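Sorting Toys by Feel and Shape: a mixed basket for the Moges playroom
Project report, Design for Early Learning, second year
Lejla Hodžić

1. What the project was

The brief asked for a play set that could be made in under 30 hours of workshop time and used by children aged two to five. I picked sorting because the Moges playroom already has a lot of loose toys and nowhere sensible to put them. The idea is one big basket of mixed stuff, and next to it some boxes with holes in the lids. Child picks something out, decides which hole it might go through, tries it. No right answer printed on anything.

Working title was Billimberg, kept it in the end.

2. Background

Most shape sorters you can buy have one hole per block. Once a kid knows it, it's finished. I looked at the Hivine sorter and the Mollumlow one. Both good quality, both the same idea, block A goes in hole A. Staff at Moges told me the sorters come out in October when the new group starts and are back on the shelf well before Christmas.

What I wanted instead was round holes of different sizes and a basket with too much in it. Soft things can be squashed through a hole that looks too small. Hard things can't. That is the bit I found interesting, a spiky rubber ball and a baseball behave very differently at the same hole.

3. Materials

Boxes: light wood, sanded by hand, open inside with a lid on top. Lids covered in coloured paper. Paper was a budget decision and I'd change it, see section 6.

Basket: wire mesh with a metal rim. Chose wire so children can see in from the side. A solid tub hides everything at the bottom and they just tip it out.

Contents: collected over two weeks from the op shop, my cousins, and the Moges lost property box (with permission). Balls of different sizes and textures, a few plastic blocks, a plastic container, fabric scraps. Everything washed or wiped down. Anything small enough to be a choking risk was left out, I used the tube tester from the workshop.

Total spend was 22 dollars not counting the wood, which was offcuts.

4. Method

Made the boxes first. Cut the holes with a hole saw, then opened them out with a file. One came out more of an oval than a circle. Was going to redo it but the oval is useful, some things only fit if you turn them, so it stayed.

Then the layout. Tried three:
- boxes in a row in front of the basket
- boxes spread around the basket
- boxes stacked like steps at one end

The row took up the whole table. Spread out looked nice but the children would have to reach across the basket and sleeves catch on the wire. Steps won. All three lids stay visible and the biggest box is at the front, where the smallest children can get to it.

5. Final layout

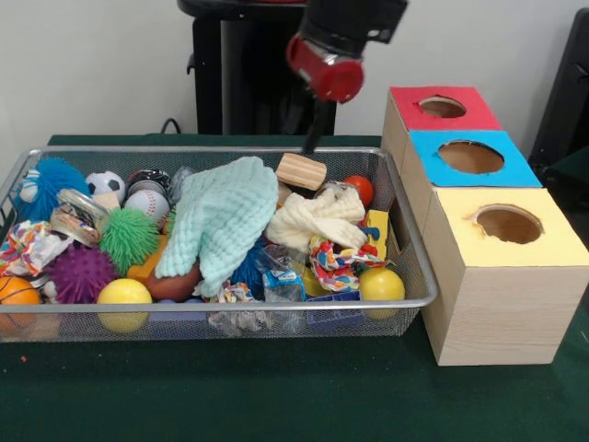
Figure 1. Full basket with the boxes stepped up beside it, yellow lid at the front, then blue, then red-pink.

I packed it very full on purpose. The soccer ball, the blue spiky toy with the rubbery strands and the green spiky ball all want squeezing or poking before any sorting gets done, and I count that as part of the activity. Fabric went in last. The patterned piece hangs over the edge a bit, which makes a handy thing to grab.

The lid colours don't mean anything. I thought about matching them to the toys but then it's a colour sorter and I'm back to one right answer.

6. Problems and changes

Paper lids. They won't survive wiping. Next version gets paint, non toxic, two coats.

Stacking. The boxes need something to hold them together, they are only resting. Dowel pins would do it, or a strip of hook and loop tape. Has to be sorted before any child uses the set.

Too much in the basket? My tutor thinks so. I made a list of 16 items that could be a starter set and the rest could be swapped in each fortnight. Probly a fair point.

Noise. Baseball dropped into a wooden box is LOUD. Felt in the bottom of each box, cheap fix.

7. Still to do

Pins and felt, then a supervised session at Moges with the staff writing down what gets picked up first. Consent forms are with the office. Cutting list and hole sizes are in the appendix, handed in seperately.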